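Wenton publishes first results from simulated gripper and controller comparison
27/04/2020

Wenton has released the first results of a comparison between two gripper controllers for two-armed mobile robots, run entirely in a simulated kitchen. The work was carried out with Brirnton, which supplied the room model and the arm model, and covers 966 trials on 69 object placements. All trials used the same white robot body with two arms and the same starting posture at a stone kitchen island.

The two controllers are a position controller with a fixed closing force, which Wenton has used on its bench arms since October, and a newer one released under the name Flandico. Flandico adjusts the stiffness of the wrist as the fingers approach an object and reduces the closing speed once contact is registered. Each placement was attempted seven times with each controller. A trial counted as complete when the object had been raised clear of the stone and held for the set period without slipping in the fingers.

The island was chosen for its two working heights. A raised block stands on the main surface, so the arm has to reach over an edge for some objects and come down beside a vertical face for others. Long, thin utensils were included along with leafy and lumpy items, as these give the contact model very different surfaces to work with. Camera input came from a single simulated viewpoint on the robot body, looking forward over both arms.

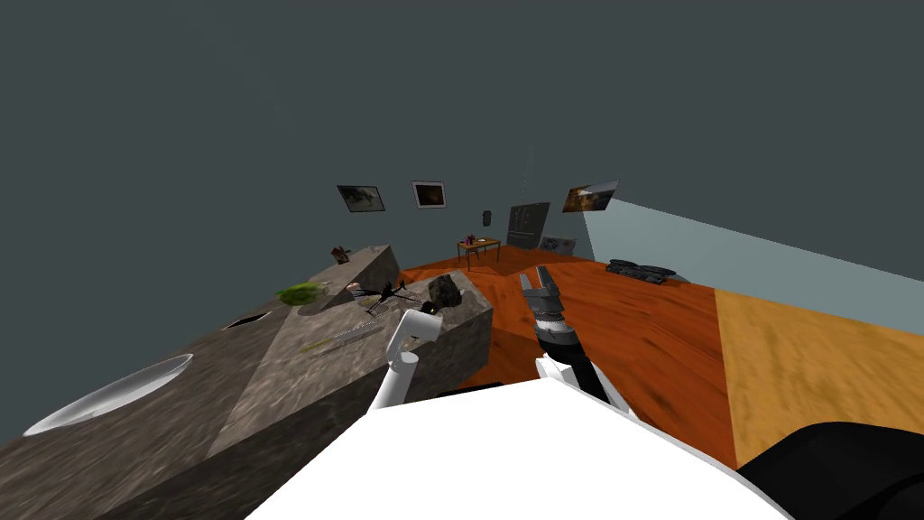 Hosseinzadeh took a more cautious view of the method, arguing in a written response to the results that a simulated contact patch is usually too generous to soft objects, and that a controller tuned on one will tend to close too late on a physical arm. The response asked for the friction settings to be published with the trial logs, and for at least part of the set to be repeated with the friction value lowered.

Wenton has agreed to the first request. The settings file will be added to the release together with the placement list. The second request is under consideration, as a repeat at lower friction would need the contact solver to be run at a shorter time step, and the present set already took 17 days of computing time.

On the results themselves, the two controllers were close on compact objects. The fixed-force controller was slightly quicker from first movement to lift, and its failures were mostly early ones, in which a finger touched the object before the hand was in line and pushed it out of reach. Flandico lost time in the approach but rarely displaced the object before closing.

The difference was larger for thin utensils lying flat. With fixed force, the fingertips often met the stone before they reached the utensil, and the arm then stopped on its torque limit. Flandico let the wrist give on contact with the surface and carried on closing. Wenton describes this as the clearest result in the set and the one least likely to depend on the friction value.

Leafy objects were difficult for both. They are modelled as a deformable mesh with a fairly coarse grid, and in a number of trials the fingers passed into the mesh before any contact was reported. Those trials have been marked in the logs and left out of the comparison of lift times. They remain in the completion totals, where they count as failures for whichever controller was running.

Reach was recorded separately. The left arm was used for objects on the block and the right arm was held clear over the floor, except in placements near the right side of the block, where either arm could be selected. In those cases the planner preferred the arm with the greater distance from its joint limits. Wenton notes that this produced some unnecessary changes of arm between attempts at the same placement, and the selection rule has since been altered so that the choice is made once per placement.

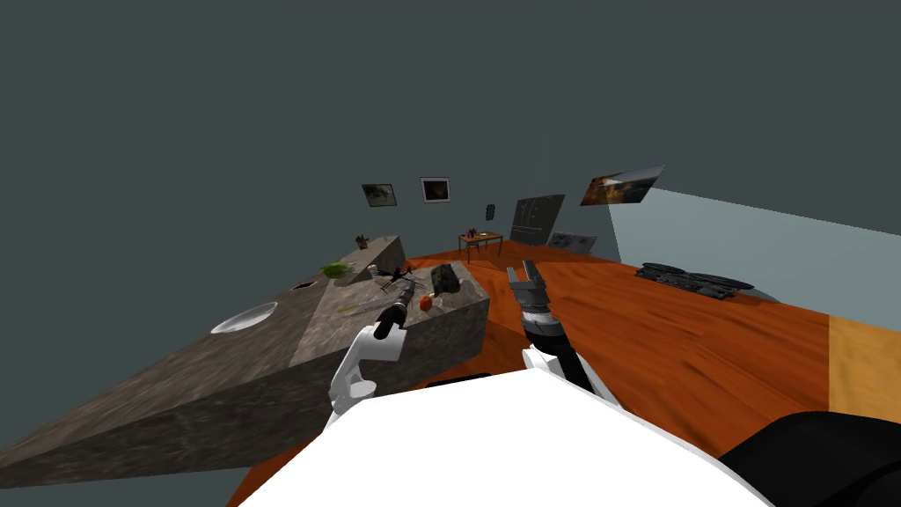

Simulated view from the robot body, with the left gripper over the raised block. Render: Brirnton

Brirnton has also reported on the rendering side of the work. Depth readings were taken directly from the simulator and had no noise added, so the comparison says nothing about how either controller copes with gaps or false edges in a real depth image. Colour images were stored for later use but were not passed to the controllers. A second version of the room with variable lighting is in preparation.

No physical trials have been carried out with Flandico on a two-armed robot. Wenton plans to begin with a single arm on a bench, using the placements in which the two controllers differed most, and to bring in the second arm once the wrist stiffness limits have been checked on hardware. The bench has a flat top with no raised section, so the placements beside a vertical face will be left until a suitable block has been built.

The logs, the placement list and the scoring script are available from Wenton on request. The room model remains the property of Brirnton and is supplied under a separate licence for non-commercial use. Corrections to the scoring script should be sent with the trial number and the controller setting, as the two sets are numbered independently.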